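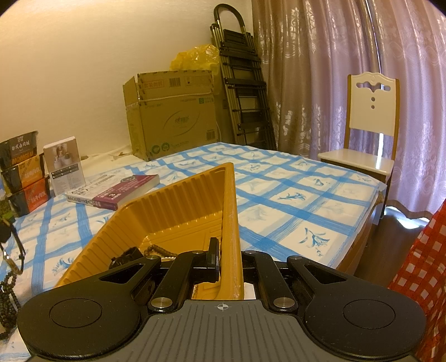 Ingvar Kragh
Bench supervisor, Skeltdale node

Demos by hand: grabbing the tray instead of the beads, and other sorrows

We're collecting demonstrations with a hand-held gripper for a tidy-up policy. The job is to take strings of beads out of a plastic tray and lay them on the tablecloth, then do it the other way. I'm at 176 episodes since February and Unnur Eskildsen, who trains on them, has sent back a good chunk with the note "what is this meant to teach?"

Fair question. Half the time one finger goes inside the tray wall, the other goes outside, and I've got a lovely firm hold on the tray. Sometimes I want that, because the tray needs shifting. Sometimes I was reaching for beads. The policy presumably can't tell which, and by the fortieth go neither can I.

So: do I keep tray moves and bead moves in the same episode, or split them? And does it matter how the strand is lying before I close on it? I've been dropping it any old way and calling that variety. 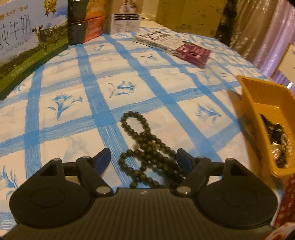

My other habit is hovering with the fingers open while I decide which bit of the strand to go for. Unnur reckons the pauses are poison. I reckon they're thinking.

3 answers

Kaj Stougaard
Split them. One intention per episode, with the tray shift as its own task and its own label. We mixed ours at Rakville and got a policy that picked up the tray whenever the beads looked difficult, a strategy I also recognise from my kids.

Leave the strand messy, but have a rule for where you grab. Mine is the nearest bit of a single strand with bare cloth on both sides. If you go for the crossing one time and the tail the next, the model averages the two and closes on cloth. Decide before you hit record and the hovering goes away too.

Svend Hafstein
Just collect more. We had 3902 episodes and it was fine.

Comment from Unnur Eskildsen: Fine at what, Svend?

Tove Laxdal
Agree with Kaj on splitting, less so on pauses. Trim the long ones at the start, but keep the short slow-down right before the fingers close. Cut that and the policy comes in like it's late for a ferry.

Don't bin the accidental tray grabs, either. If you let go, back off and then get the beads, that's a recovery, and I'd tag it as one. If you just carried on with the tray, bin it. I'd go through your 176 on that basis before recording any more, it's an evening with a cuppa.

Also vary where the tray sits and which way its corner points. I did 800 with mine square to the table edge and had to do most of them over.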